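4.2 Where hats go

Of the 98 households in the Cimley survey, over 20 owned a hat stand and kept their hats on the floor. We asked why. Most blamed the stand. 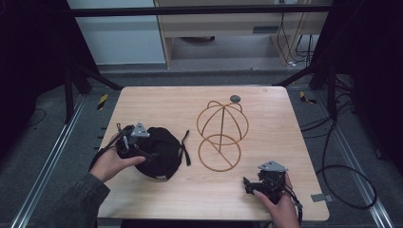 Figure 6. Wire hat stand and black cap on a wooden table.

Does a cap need a stand at all? Only if its owner minds creases – a hook does for the rest.

Gunawan's sorting scheme files caps under "soft goods", a category our respondents knew as "the chair".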